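Shop > Kits > Desktop Arm > Questions and answers

Kits Spare parts Guides Forum Basket

Brostier desktop arm kit: frequently asked questions

We collected these questions from the emails which customers send to us. If yours is missing, please write and Liya Assefa or Kartini Krishnan will reply.

What do I receive in the box?

All printed parts in white, the servo motors, the cables, the screws in numbered bags, the control board and the power supply. The kit has 147 pieces when you count every screw. A screwdriver is not included. The laptop is also yours to provide.

Can I print the parts myself?

Yes. Choose the "electronics only" version and download the files from the Guides page. Please use the files marked September or newer, as the older wrist does not accept the present cable clips.

How long is the assembly?

A person who never built such a thing should keep one full weekend free. The shoulder takes the most patience. Do not tighten the horn screws before you have set each servo to its middle position. If you forget it, you must open the joint again, and we receive many emails on this subject.

Can it pick up a normal cup?

It can hold an empty cup or mug of usual size. We do not advise full cups or hot drinks. The motors and the wiring have no protection against water, so please wipe up any drops on your work surface before you switch on.
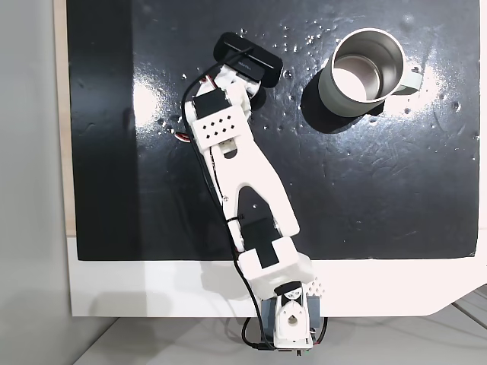 The gripper beside a metal mug, on the black work board.

Must I buy the black work board also?

No, the arm works on any flat and stable table. Some customers like a dark board for pale objects. Please know that ours is matt but it still gives glare under a strong lamp. Move the lamp to the side, or hang a thin cloth in front of it.

Where should the cable go?

Along the arm, fixed at intervals, with a loop left free near the base. Before the first run, move every joint slowly by hand with the power off and look if the cable pulls somewhere.

Which software do I need?

Zurkero, our own program, is free and runs on Windows and Linux. It can store 3000 positions in one project. Morenike Odukoya wrote a beginner's guide for it, and chapter two explains how to teach the arm by moving it with your hand.

My gripper shakes when it closes. Is it broken?

Usually not. Lower the closing speed in Zurkero first. If it still shakes, check the screw of the moving jaw. If this also does not help, send us a short video and your order number.

Do you send outside the United Kingdom?

Yes, to most of Europe. Customs costs are paid by the receiver. The new batch leaves our workshop on 23rd March, and orders are sent in the sequence in which they came.

Can I return a kit which I have started to build?

We take back unopened bags only. For a faulty motor we send a new one without cost during the first year.

Brostier, Unit 729, Pasgate | Contact us | © Brostier, all rights reserved | Back to top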